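Home | Machines | Service | About us | Contact

Print this page | E-mail this page

About Likwood

Likwood designs and builds pen plotters and small gantry machines for engraving shops, sign writers and drafting offices. The workshop is in Sanulby. Frames are cut and drilled on site; stepper drivers are bought in and bench-tested before fitting.

The standard model, the Mernard, has a working area of 500 by 300 mm and a belt-driven carriage. Pen lift is by solenoid, with adjustable dwell. The controller buffers 64 line segments and accepts plain G-code over USB.

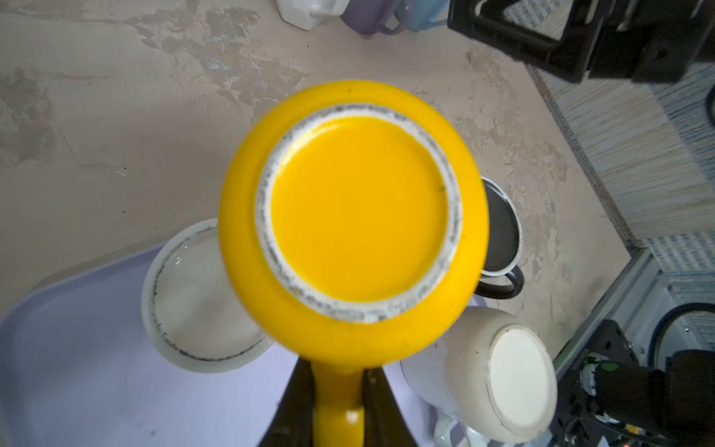
Rajkumari Kashyap writes that her Mernard has run 3,000 envelopes since December on the original belts, and that she would like the pen holder to take a wider barrel. A wider collet is now listed under spare parts.

Machines are calibrated for squareness before dispatch and the test sheet is packed with the manual. Firmware is maintained in-house. Service enquiries should quote the serial number on the rear rail.

Page last revised 21st August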